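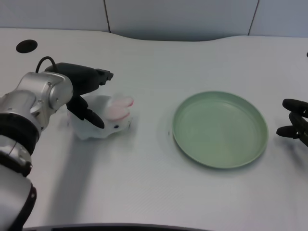 The white rabbit and the green plate, Wednesday.

I spent most of Wednesday evening going through the soft toys. We had more than I thought, and a good part of them had not been touched in a year. I made three piles on the bedroom floor: keep, give away, wash first.

The wash pile was the biggest. I put each toy in a mesh bag, ran a cold gentle cycle, and let them dry on a rack overnight. Two bears had music boxes inside, so I did those by hand with a damp cloth and a drop of dish soap. A Bumell elephant lost some stuffing through a seam under the arm. I closed it with white thread, and the stitches show, but it will hold.

The give away pile went to Sena Nartey, who is setting up a play corner for the reading group on Asante Street. She asked for small animals without hard parts, and I set aside anything with glued-on eyes.

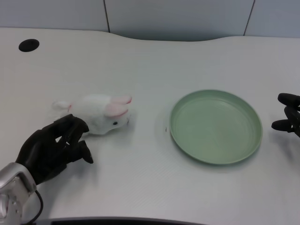

Rabbits are the hardest toys to store well. If you push one into a full basket, the ears get a crease, and it takes weeks to go away. I used to stand ours upright on a shelf and they tipped over every time a door closed. On its side, like the white one here, a rabbit keeps its shape, and the ears can lie folded back along the head without anything pressing on them. The pink lining shows dust sooner than the fur does, so I go over that part with a clothes brush once a month.

The plates come from the same clear-out. The sage green ones have a raised rim, and I like them for play food and beads because small things stay put. I kept four and put the rest in the box for Sena.

Next I have to do the puzzles. I have one of 1,000 pieces that I am fairly sure is short a corner, and I don't want to pass it on until I have checked.

Comments

Sabina Siddiqui: Do you dry them completely before they go in the basket? Mine smelled musty last winter.

Reply from the author: Yes, overnight on the rack and then another day if the middle still feels cool.

Sena Nartey: The box arrived, thank you. The elephant's stitches look fine to me.

Last updated in October

Contact | Copyright | Back to top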